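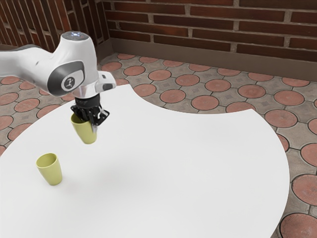 Skadmont 9 시뮬레이션 화면. 컵 테두리를 파지해 테이블 위로 든 상태이다. (자료: Kesto)

뉴스룸 > 보도자료 > 소프트웨어

Kesto, 로봇 매니퓰레이션 계획 소프트웨어 'Skadmont 9' 출시
테두리 파지 후보 생성기와 접촉 구간 전용 제어 모드 추가

2026년 2월 4일 — 로봇 소프트웨어 개발사 Kesto는 단일 암 매니퓰레이터용 동작 계획 및 제어 소프트웨어 Skadmont 9를 출시한다고 밝혔다. 이번 버전은 컵, 용기, 관형 부품처럼 윗면이 열린 물체를 평행 그리퍼로 다루는 작업에 초점을 두었다. 기존 사용자는 유지보수 계약 기간 내에 추가 비용 없이 업그레이드할 수 있다.

Skadmont는 인식 결과를 입력으로 받아 파지 자세 선정, 충돌 회피 경로 생성, 궤적 시간 배분, 저수준 명령 출력을 순차 처리하는 미들웨어이다. 이전 버전의 파지 선정기는 물체의 외접 육면체를 기준으로 후보를 생성했다. 이 방식은 그리퍼 최대 개구 폭보다 물체 지름이 큰 경우 유효한 후보를 내지 못했고, 사용자가 파지 자세를 직접 등록해야 했다.

새로 추가된 테두리 파지 후보 생성기는 물체 메시에서 닫힌 상단 윤곽을 추출한 뒤, 윤곽을 따라 일정 간격으로 접근 방향을 배치한다. 각 후보는 한쪽 손가락이 벽 안쪽, 다른 쪽 손가락이 벽 바깥쪽에 놓이도록 정의된다. 후보별 검사 항목은 손가락과 안쪽 벽 사이의 여유, 손가락 삽입 깊이, 손목 관절의 한계 각도, 인접 물체와의 간섭이다. 벽이 아래로 갈수록 좁아지는 물체는 벽 기울기를 계산에 포함하며, 손가락 면과 벽면이 이루는 각이 설정값을 넘으면 해당 후보를 제외한다. 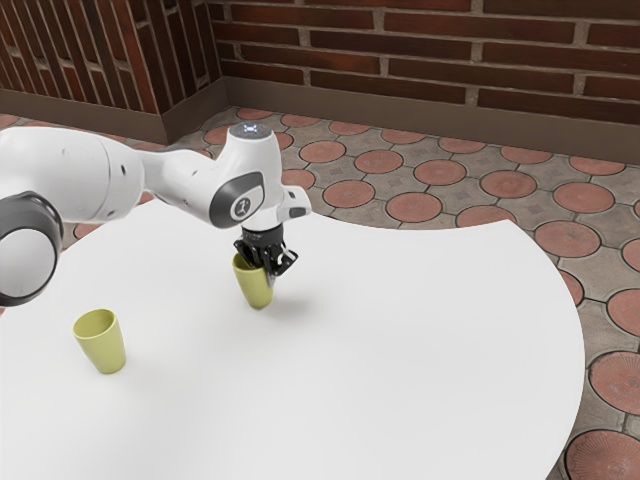

직립한 컵의 테두리 파지. 손가락 하나는 컵 안쪽, 다른 하나는 바깥쪽에 위치한다. (자료: Kesto)

계획기에는 파지 이후 단계의 제약도 함께 반영된다. 파지 시점에는 문제가 없는 자세라도 내려놓는 위치에서 관절 한계에 걸리는 사례가 있었기 때문이다. Skadmont 9는 후보를 확정하기 전에 목표 위치의 역기구학 해를 먼저 확인하고, 해가 없는 후보는 경로 탐색으로 넘기지 않는다. Kesto가 자체 구성한 108개 시뮬레이션 장면에서 파지 선정부터 궤적 출력까지 걸린 시간의 중앙값은 약 600밀리초였다. 측정에는 GPU를 사용하지 않았다. 장면에는 동일 형상의 물체가 복수로 배치된 조건이 포함되며, 장면 정의 파일은 배포본의 벤치마크 디렉터리에 수록된다.

제어 계층에는 접촉 구간 전용 모드가 추가되었다. 손가락이 물체에 닿기 직전부터 파지가 확정될 때까지 적용되며, 500Hz 주기로 손목 자세 오차와 그리퍼 전류를 함께 감시한다. 전류 상승이 예상 시점보다 빠르면 손가락이 테두리 윗면에 걸린 것으로 판단하고 하강을 중단한다. 중단 후의 동작은 정지, 후퇴, 차순위 후보 재시도 중에서 사용자가 지정한다. 기본값은 정지이다.

Kesto 계획 소프트웨어 책임자 Yuxi Xiao는 "테두리 파지는 손가락 두께와 삽입 깊이에 대한 허용 오차가 작아, 경로 계획과 접촉 제어를 따로 조정하면 원인을 구분하기 어려웠다"며 "이번 버전에서는 두 계층이 동일한 손가락 형상 모델을 참조한다"고 설명했다.

시뮬레이션 도구인 Wonon도 함께 갱신되었다. Wonon은 Skadmont와 같은 명령 인터페이스를 사용하므로 계획 결과를 변환 과정 없이 재생할 수 있다. 갱신된 항목은 다음과 같다.

- 테이블 외곽선을 직사각형 외에 임의의 곡선으로 정의하는 기능
- 바닥 및 벽면 텍스처 교체
- 동일 시각의 복수 카메라 영상 동기 출력
- 파지 후보별 기각 사유 로그

곡선 외곽 테이블은 안착 위치 검사에 사용된다. 물체 바닥면 전체가 상판 안에 들어오는지를 다각형 근사가 아닌 곡선 식으로 판정하며, 상판 가장자리로부터의 최소 거리를 별도로 지정할 수 있다. 텍스처 교체 기능은 인식 모듈이 배경 무늬에 반응하는 정도를 점검하는 용도이다. 카메라 동기 출력은 전역 시점과 근접 시점의 영상을 같은 시간표로 저장하며, 근접 시점에서는 물체의 일부만 보이는 경우의 자세 추정 오차를 따로 집계할 수 있다.

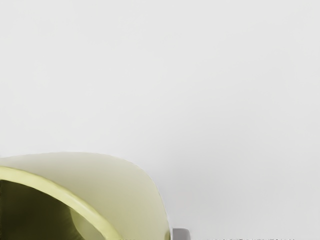 기존 버전에서 만든 파지 자세 파일을 Skadmont 9에서 그대로 쓸 수 있는가?

기존 파일은 읽기 전용으로 불러올 수 있으며, 편집하려면 함께 제공되는 변환 도구로 새 형식으로 저장해야 한다. 변환 시 손가락 두께와 삽입 깊이 항목은 빈 값으로 생성되므로 사용자가 입력해야 한다.

제한 사항도 공개했다. 테두리 파지 후보 생성기는 상단 윤곽이 하나의 닫힌 곡선인 강체만 지원한다. 손잡이가 달린 물체는 손잡이를 장애물로 등록한 경우에 한해 사용할 수 있다. 얇은 비닐이나 종이 용기처럼 벽이 변형되는 물체, 내용물의 출렁임을 고려해야 하는 작업은 지원 대상이 아니다. 투명 물체는 외부 인식 모듈이 메시와 자세를 제공하는 경우에만 처리된다. 공개된 계획 시간은 시뮬레이션 측정값이며, 실제 장비에서는 제어기 통신 지연과 인식 처리 시간이 더해진다.

사전 배포판은 지난 11월부터 Ji 시험동에서 운용되었다. 이 기간에 접수된 의견에 따라 기각 사유 로그의 형식이 변경되었고, 접촉 구간 모드의 전류 임계값을 그리퍼별 설정 파일로 분리했다. 사전 배포판의 설정 파일은 정식 버전과 호환되지 않으므로 재생성이 필요하다.

Skadmont 9는 리눅스용 설치 패키지와 컨테이너 이미지로 제공된다. 프로그래밍 인터페이스는 C++와 Python을 지원한다. Wonon은 Skadmont 라이선스에 포함되며 단독으로는 판매하지 않는다. 설치 안내서, 변경 내역, 벤치마크 재현 절차는 Kesto 고객 포털의 문서 항목에서 내려받을 수 있다.

문의: Kesto 홍보 담당 | © 2026 Kesto. All rights reserved. | 맨 위로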